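3. Venue and touring arrangements

The Stendow students' ensemble gave two autumn concerts, the first at the Fiore in Dresgate and the second at Jindport Hall. The Fiore holds 275 people and Jindport Hall 600. Arif Saha was responsible for bookings and Odette Rey for ticketing.

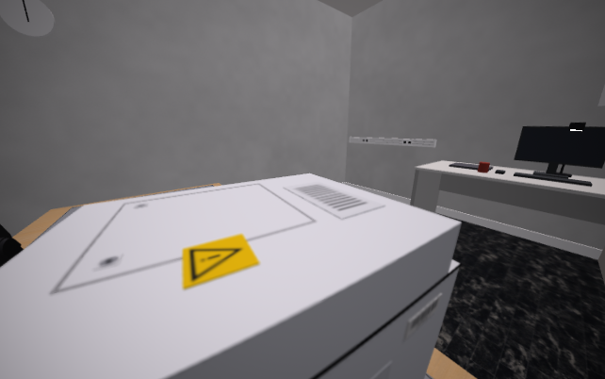 Figure 2. White cabinet with yellow warning label (computer rendering).

Across both dates 398 tickets were sold. Sales at Jindport were slower than planned, as the date was confirmed only in September, after the hall's printed programme had closed. A support set by Vilmos Gulyás was added at that stage, and the running order was shortened to allow a changeover between acts.

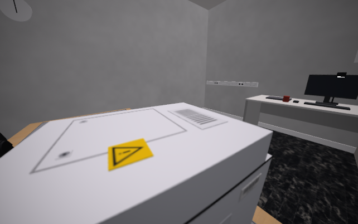 4. Recommendations

4.1 Future groups should agree the support act before tickets go on sale.

4.2 The student price should be held at 50 per cent of the full price at both venues.

4.3 Sound checks should finish by 5 pm. At the Fiore, the check overran and doors opened late.

Report prepared by Gijs Dekker and Cheng-en Choi.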